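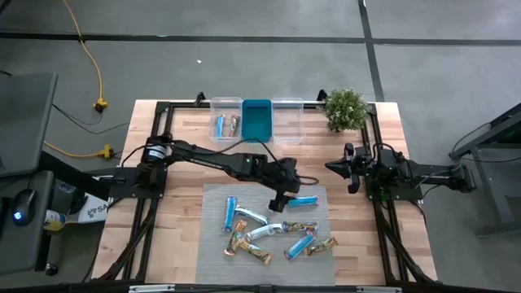 Flurnow: The provincial assembly of Kenine has failed for a second time to elect a speaker, leaving the government without a working majority and the spring budget without a date for debate, according to a briefing released on Apr 7, 2021 by the Kioko Center for Regional Policy. The briefing says the split between the two largest blocs has hardened since the March election and is now holding up bills that neither side opposes. Among them is a long-delayed change to the sales tax on packaged food. It would apply a single rate to small wrapped items, down to snack bars like the blue one and the brown and tan one standing in the clear plastic bin, which are taxed under different headings depending on their ingredients.

The assembly has 48 seats. The governing bloc lost its majority in March when several rural districts went to a new regional list based in Grorcombe. That list has refused to join either side until it receives written guarantees on road funding and on the return of the district court, which was moved to Flurnow under the previous government. Both main blocs have offered to discuss the roads. Neither has agreed to move the court.

According to the briefing, the closest race was in Grorcombe North, where the winning candidate of the regional list received 3054 votes. A recount was requested and then withdrawn. In a neighboring district, 1041 ballots were set aside because of a printing error on the reverse side, and a ruling on whether they can be counted is still pending. The result there could shift a seat from the opposition to the governing bloc, but it would not be enough to produce a majority for anyone.

The Kioko Center describes the position of the outgoing cabinet as weak at home and fairly comfortable elsewhere. Its agreements with neighboring provinces on water and rail freight remain in force, and talks on a shared power line have continued at the level of officials. The authors note that the cabinet has been able to present itself as a steady partner abroad while it cannot pass an ordinary spending bill in its own chamber. They expect this gap to widen if the deadlock runs into the summer.

Under assembly rules, members may hold 2 more rounds of voting for speaker before the matter passes to the provincial governor, who can either appoint a temporary speaker or call a new election. The briefing considers a temporary appointment more likely. A new election would be the third in four years, and turnout in March was already lower than in the previous vote, with the sharpest drop in the suburbs of Flurnow.

The opposition bloc has said it will take part in the next round but will not support a candidate from the government side. The governing bloc has not said whether it will put forward the same candidate again. The Grorcombe list is expected to abstain.

Until a speaker is in place, committees cannot be formed and only emergency measures may be brought to the floor. Public salaries are covered by a temporary order that carries last year's figures forward month by month. Town councils have been told to delay new contracts, and work on the Grorcombe bypass has been put off.

The full briefing is available from the Kioko Center's office in Flurnow. A longer report on the March election is planned for later in the year.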